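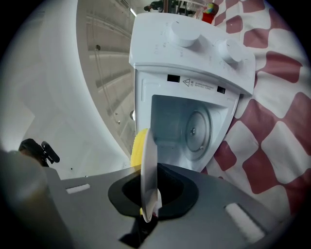
Two round knobs on top, open cavity below.

Countertop cooking FAQ
December 2020 - by Sum-yee Pan

Which knob do I turn first?
Check your manual, as layouts differ! Mine is a white two-knob model with tiny pale markings, so I put a dot of nail polish at my favorite setting. Best trick ever.

Can I cook corn in a small countertop machine?
Yes, and please do! If yours is a microwave, leave the husk on and give one ear up to five minutes. It steams in its own jacket - so sweet.

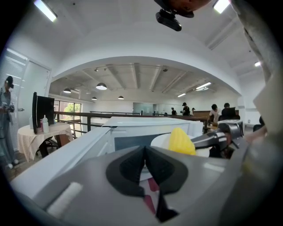 Let it rest on a plate for a bit before you butter it. I love lime and chili on mine, but plain salt is great too.

How do I clean the inside?
Unplug it, let it cool, then wipe with a damp cloth and a little baking soda. I do this every Thursday.

Related
Checkered tablecloths: getting stains out
21 easy corn sides
Small kitchens, big dinners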